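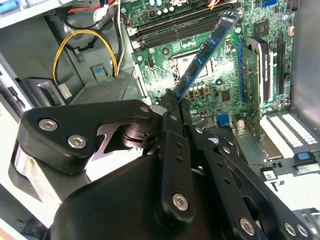

**murali_achari:** 700 for a used tower is nuts, sorry. The Vevton outlet in Pesurville had them way cheaper last November, with the bigger drive. Did you even haggle

**grullside_gal:** haggled plenty. got 2 years warranty on it tho. the outlet gives you what, a handshake?

**murali_achari:** Warranty from who. Akpan? good luck getting them on the phone

**pixelmoth:** Akpan fixed mine. Took forever but they did it, no charge. Dead power supply. So not all bad

**grullside_gal:** thank you. also I don't want to drive to Pesurville on a Friday for a maybe

**murali_achari:** Fair. Still think you overpaid. What's it for anyway, if it's just school stuff and email you could of spent half

**grullside_gal:** photo editing, 401 folders of my mom's scans. old one choked every time I opened more than a few. More memory was the whole point

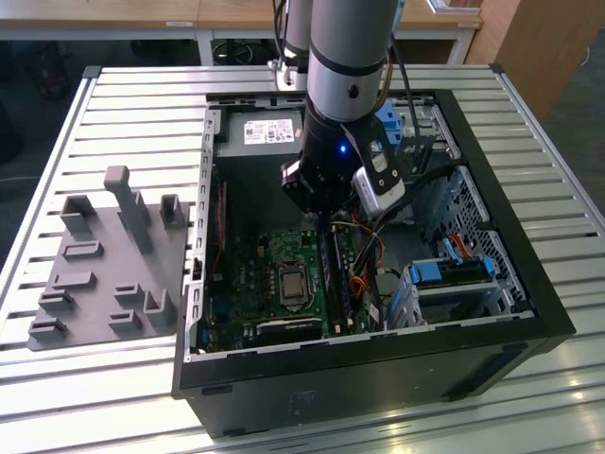
**pixelmoth:** ok then the price makes more sense. Scans eat memory like crazy. I'd worry more about backups, get an outside drive before you touch anything

**murali_achari:** Agree on backups. Disagree on price, forever

**tannerb:** jumping in. paid 93 for an old office tower at the Grullside swap, added memory myself, runs my scans fine. Slow to start up but who cares

**grullside_gal:** slow start would drive me up the wall lol. And no warranty

**tannerb:** true. no warrenty at all. guy was packing up his table before I got my wallet away

**pixelmoth:** what file type are you saving the scans as btw? if it's all TIFF you'll want a bigger drive too

**grullside_gal:** TIFF. ugh. how big are we talking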